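**Prirnside furniture maker Marchal to open second workshop in Kutthorpe**

PRIRNSIDE – Marchal, a maker of solid wood tables and desks, will open a second workshop in Kutthorpe this November. The new building adds 3000 square feet of working space and will handle all of the company's table finishing, which is now done in a back section of the Prirnside shop.

The company expects to hire 30 people over the first year, most of them in sanding, finishing and packing. Applications are open now, and no woodworking experience is needed for the packing jobs.
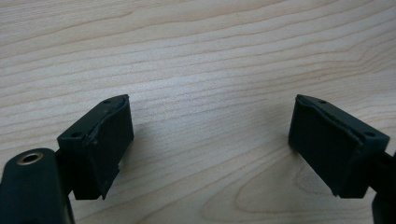
Marchal delivered 131 tables to schools, libraries and offices last year, its highest number so far. Orders for larger tables have been held back by drying space. A long top needs to lie flat between coats, and the Prirnside shop can only take a few at a time. Customers have been waiting roughly 2 months longer than the company would like.

"We have been turning down work that we know how to do," said Raphaël Masson, general manager of Marchal. "The Kutthorpe building has the floor space and a proper loading dock. Our drivers have asked for a dock for years."

Cutting, joining and repairs will stay in Prirnside, and all current jobs there will remain. Parts will move between the two shops by truck each morning.

The Kutthorpe shop will also be the first to build the Skonditine line, a set of plain work tables with removable legs. The tables are meant for rooms that change use during the week, such as classrooms and meeting halls. Tops can be ordered with a clear finish or left bare for customers who prefer to oil the wood themselves.

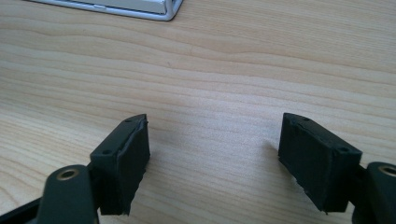

Prices for the Skonditine line will be sent to dealers before the opening. Existing orders are not affected, and customers do not need to change their delivery details.

An open house will be held at the Kutthorpe workshop on a Thursday afternoon after the opening – the time will be posted at both locations. Parking is behind the building.

**Press contact:** Raphaël Masson, Marchal, Prirnside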